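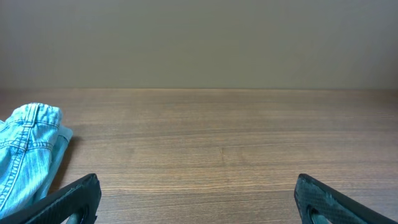 Table and wall. The paint is a muted greenish-grey.

The keeping of household papers

Saturday, March 25, 2023

This post sets out the arrangements now in force in this household for the keeping, sorting and disposal of paper. It replaces the earlier post on the same subject, published in September, which several readers found unclear on the matter of receipts. The earlier post has been left in place for reference, but should no longer be followed.

Background

When I moved from Mthembu Road to the present address in Cendoren, the papers came with me in supermarket bags. They had been kept in that manner for a long time. The bags held bank statements, appliance booklets, dental appointment cards, school reports, letters from relatives, and a large quantity of envelopes with nothing in them. On arrival they were placed in the cupboard under the stairs, where they remained until the boiler failed.

The boiler engineer asked for the service record. I was certain that it existed. The search took an evening and most of the following morning, and during it I found the guarantee for a kettle I had replaced at my own expense while it was still covered, an unpresented cheque from an aunt, and the instructions for a sewing machine that I have never owned. The service record was inside a road atlas. It was at this point that I resolved to put the matter on a proper footing.

Scope

The arrangements apply to all paper entering the house through the letterbox, and to paper brought in by hand, including programmes, tickets and leaflets. They do not apply to books, newspapers, sheet music or recipes. Recipes will be dealt with separately when time allows. The recipe drawer is in a worse condition than the bags ever were, and I would not wish to raise expectations.

First sorting

The contents of the bags were sorted over the winter, an hour at a time, after supper. I had read advice recommending that the whole task be completed in a single weekend, and I attempted this at first. It was a mistake. By the middle of the Saturday afternoon every flat surface was covered, I had lost the ability to distinguish an important letter from an unimportant one, and the cat had settled on the insurance. Everything went back into the bags in no order and had to be started afresh.

The evening method was slower and gave no trouble. One bag was brought out at a time, and no second bag was opened until the first had been dealt with. Each paper was looked at once and placed in a pile according to whether it was to be kept, shredded, recycled or answered. I would draw particular attention to the last of these. There were a number of letters to which no reply had ever been sent, some of them from people who must have wondered. I have since written to those who could still be written to.

Envelopes were removed from everything at the outset. This alone reduced the bulk by a surprising amount, and I recommend it to anyone who feels unable to begin. An exception was made for envelopes bearing handwriting I wished to keep, chiefly my grandmother's, who addressed all her letters in green ink with the name of the county underlined.

Equipment

I purchased one Plokon filing box, in the larger size, with hanging folders. It has 13 folders and I have found a use for every one of them. The lid is stiff and the label holders come loose if the box is carried by the handle, but it closes properly and fits beneath the stairs with the vacuum cleaner in front of it. I paid full price and have no connection with the makers.

I also tried Cloreveo, the storage service, which allows papers to be photographed and kept on a computer. It was recommended to me by a reader of this site and I gave it a fair trial. The service did what it claimed. My difficulty was that I did not trust myself to throw the paper away afterwards, so that each document then existed in both forms and had to be looked after in both. I closed the account at the end of the trial period. Readers with less cupboard space, or steadier nerves, may reach a different view.

No other equipment was required. A shredder was lent to me by a neighbour and has been returned.

The folders

The order of the folders was changed several times before it settled. I began with the alphabet, which seemed the natural choice, and discovered that I could never remember whether I had filed the car under C, under V for vehicle, or under the name of the garage. The folders are now arranged by the part of life to which they belong. The house comes first, with its deeds, surveys and repairs. Next come heating and water, then the bank, tax, work and pension. Health has a folder, as does the car, the cat, and appliances. There is a folder for family, meaning certificates of birth, marriage and so forth, and another for things currently in dispute, which at the time of writing holds only some correspondence with the water company about a meter. The last folder is marked Undecided.

I was advised against a folder marked Undecided, on the grounds that everything would end up in it. This has not been my experience. Having it allows the rest of the sorting to continue without interruption, and it is emptied whenever it becomes too thick for the lid to shut.

Receipts

I now turn to the matter on which most of the correspondence was received. The previous post stated that receipts should be kept "for as long as is sensible". Readers rightly observed that this was of no help.

The position is as follows. Receipts for food, fuel and other things that are used up are thrown away once the bank statement has been checked. Receipts for clothing are kept until the garment has been washed. Receipts for anything with a plug are stapled to the front of the instruction booklet and remain there until the object leaves the house. Receipts for work done on the building are kept permanently, whatever the sum. Till receipts of the shiny kind fade quickly, and those in the permanent group are therefore photocopied at the library.

Nothing in this section should be taken as advice on tax. People who work for themselves have duties to keep records which I do not, and should find out what these are from the proper source.

Letters and cards

Personal letters do not go into the filing box. They are kept in shoeboxes on the shelf in the back bedroom, by sender, and within each sender in the order they arrived. Christmas cards are kept until the following Christmas, when the list is made up from them, and are then recycled unless they contain news. Birthday cards are kept if there is a message. A card with only a signature is enjoyed for its week on the shelf and let go.

I found this part of the work the hardest and did not hold strictly to the evening hour. Among my mother's papers was a run of 80 postcards sent to her by a school friend, one or more from every holiday the friend took as a grown woman, all of them complaining about the food. I had intended to keep a selection. I read them through in one sitting, laughed a good deal, and kept them all. They have a shoebox to themselves, and I make no apology for the use of space.

Children's drawings present a similar difficulty, on which I do not feel qualified to comment, my nephews being now taller than I am and unwilling to be consulted.

Weekly routine

The post is opened standing up, beside the recycling bin. Anything that can be disposed of at once is disposed of. The remainder goes into a wire tray in the hall, and the tray is cleared on Sunday evening during the radio play. In an ordinary week this takes less time than the play does. When I have been away it takes longer, and in those cases I do not attempt to catch up in one evening.

The arrangements have been in operation through the winter with 2 failures. The first was a parking notice, which I used as a bookmark and paid late. The second was the renewal form for the library, which was filed very neatly under House and forgotten. Both were failures of the person and I have made no change to the folders in consequence, although the bookmark in present use is a proper one, made of leather, from a cathedral shop.

Matters outstanding

The following remain to be settled. Photographs have not been touched. The box of my father's maps cannot be filed in anything I own and may be offered to the walking club, if they will have it. Foreign coins, which were found in the bags in some quantity, are not paper, and have been put in a jar. I should also be glad to hear from any reader who has found a satisfactory way of storing knitting patterns, as the ones I have are too wide for the box and curl when stood upright.

Comments on this post are open in the usual way. I read all of them, and reply on Sundays once the tray has been cleared.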